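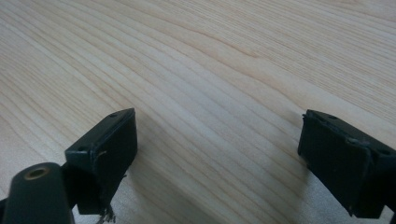

Brirdale Uniting Parish - Adult Faith and Learning Team

I'd been meaning to sit down with the woman who runs our Psalms mornings for ages, and I finally caught her after church with a pot of tea and the last of the lamingtons. She didn't want her name in this ("everyone knows who I am, love, and the rest don't need to") so she's just going to be our leader for the purposes of this page.

I started with the obvious one. Why Psalms? She spent years teaching Sunday school out at Pugh, where it was all Noah and Jonah, and she told me she'd hardly opened the Psalms herself except at funerals. "I knew the shepherd one. Everybody knows the shepherd one. Then my husband was crook for a long time and I couldn't pray, I just couldn't get a sentence out. So I read somebody else's."

She began at Psalm 1 and kept going. When she got to 88 she stopped for a week. "It ends in darkness. There's no turn at the end, no praise, it just finishes. I was so relieved that somebody had left it in."

The group started the following December with 7 people, which she reckons is a silly month to start anything, and there are 11 regulars now. They read one psalm aloud, sit quiet for a bit, then read it again in another translation. I asked whether people argue. She laughed at me! "Over the cursing ones, yes. We had a proper barney about 137. One fellow thought we should skip the last verse and another said if you skip it you're pretending people don't feel like that. I let them go. We were late for lunch."

I wanted to know what she does with those verses herself, and she took a while to answer. "I read them as somebody handing the anger over to God. Whether that's the right way to take it I'm not sure. Ask me again next year."

She's also put together a booklet of notes, all typed by her, and Flerach Printing ran off 260 copies for us. Quite a few have gone up the road to the Prirari congregation, who are having a go at the same thing in the evenings - she's been across twice to help them get settled. She's a bit embarrassed by the booklet. There's a wrong verse number on page 2 and she'd like it known that she knows.

My last question was which psalm a newcomer ought to read first, and I was expecting 23 or 121. She picked 13. "It's short, it complains, and it asks how long. You can read it while the kettle boils." I went home and did, and the kettle beat me by a verse, but ours is a fast one.

Page updated 03/05/2019 | Contact the parish office | © Brirdale Uniting Parish | Back to top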